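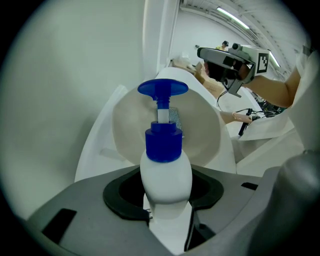 Kids' Corner: Robots and Rules

Why do grippers have rules, too?

Have you ever picked up a bottle of soap and felt it slide right out of your fingers? A gripper can drop things as well, and that's why the people who work with grippers follow a few simple rules, a bit like the ones you follow in gym class.

The white bottle with the bright blue top is being held by a gray gripper. There's a second gripper nearby, and a person's hand is holding that one. People and machines often share one space, so everybody needs to know how to behave!

At the Pasten workshop in Drilunville, Catalina Painemal teaches new helpers the rules on their very first morning:

Keep your fingers away from the part that closes - even when it's standing still.
Say "moving!" out loud before you move a gripper near a friend.
Hold a bottle firmly, but don't squash it. Squashed bottles squirt.
Keep cables off the floor where people walk.
Stop and rest your hands after 10 tries.

The last one is Catalina's favorite, and she'll happily tell you so (more than once), because tired hands get clumsy.

Want to try it at home? Ask a grown-up for some kitchen tongs and an empty plastic bottle, and see if you can carry it across the room. Don't forget to say "moving!" before you set off.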